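Notes for Thursday, Lusham library talk
Working title: Does the linen cupboard need a system?

Start without the slides. Ask who owns a label maker. Wait for the hands. Ask who has used it since October.

I was asked to speak in favour of home organizing, and I said I'd speak about it. I've read a shelf of these books now and they all promise the same thing, that if you fold your towels a certain way you'll get your Sundays back. I folded mine that way for 4 months. My Sundays are where they were.

First point: the savings claims. The Vainio method (read the passage from chapter one, slowly) says a household loses 60 hours a year looking for things. Where does that number come from? The footnote points to an earlier book by the same author. The earlier book has no footnote. Pause here, let people enjoy it.

Even if the number is right, look at what goes in on the other side. Sorting, labelling, the weekend at the shops buying tubs. The starter kit from Skokau is $400 before you've put a single pillowcase in it. I asked how long the weekly reset takes and was told it "becomes part of your rhythm". So does a dripping tap.

Second point: folding. Most of the advice is about looks. A fitted sheet rolled into a ball and one folded into a neat square both go on the bed. The square takes less room, I'll grant that, and if you live in a small flat you may care a great deal. I have a cupboard with a door that shuts.
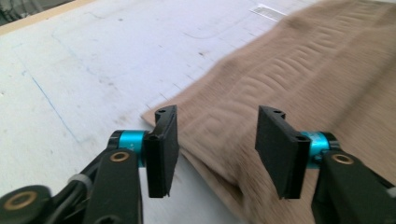

The vertical filing idea gets more respect than it has earned. Standing things on edge works for T-shirts in a full drawer. Take 2 out for the wash and the rest slump over, and then you're tidying the tidying. The books photograph the drawer full. Has anyone seen one on laundry day?

Third point: the moral tone. Skip if running late. A messy cupboard is treated as a symptom of something, grief or fear or your mother. Sometimes it's a cupboard. Leena Kettunen ran the Vustmont course I took, and to her credit she laughed when I put this to her and said half her students only came to get out of the house. Best thing I heard all term.

What I do think holds up, so I'm not only grumbling:
Keep sheets near the bed they fit.
Get rid of towels you'd be embarrassed to hand a guest. The animal shelter may take them, but ring first.
Don't buy a container until you know what's going in it.
None of that needs a book. My grandmother knew it and her cupboard was a disgrace.

If someone asks about vacuum bags: mine leaked. Other people swear by them. I wouldn't put wool in one for years on end, though I can't prove any harm.

If someone asks whether tidying makes you calmer: it does me, for an afternoon. Ask them to say how long theirs lasts.

Water break, then questions. Return the clicker to the front desk.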